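El jueves, a las ocho de la tarde, mi cuñado Corrado Cirillo me llamó para decirme que ya no tendría que volver a recoger la cocina en mi vida. Corrado vende cosas, siempre ha vendido cosas, y ahora vendía la Melis, una mano para casa que fabricaba una gente llamada Trudorel. ¡2000 euros en mensualidades! Yo gano lo que gano en la ferretería, así que le dije que primero la quería ver trabajar.

Fui con mi lista (soy de listas): fregar la sartén, doblar sábanas bajeras, colocar la compra. Corrado leyó la lista, se puso serio y dijo que empezáramos por el agua.

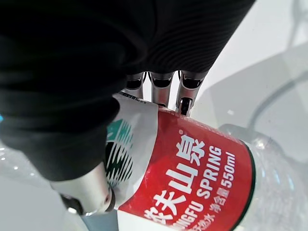
La Melis con la botella de 550 ml, en casa de Corrado.

Reconozco que me quedé embobada mirándole los dedos, tan plateados, con su manga negra plisada como de señora que va a la ópera. Le pregunté a Corrado si también abría el tapón y me contestó que eso venía en la versión de diciembre. ¿Y las sábanas? Las sábanas, me dijo, son un problema filosófico. ¡Como si no lo supiera yo, que llevo treinta años peleándome con las esquinas!

No firmé nada. Eso sí, me quedé a cenar, y cuando acabamos Corrado se arremangó y fregó la sartén mientras yo secaba, y estuvimos hablando de su madre hasta las tantas.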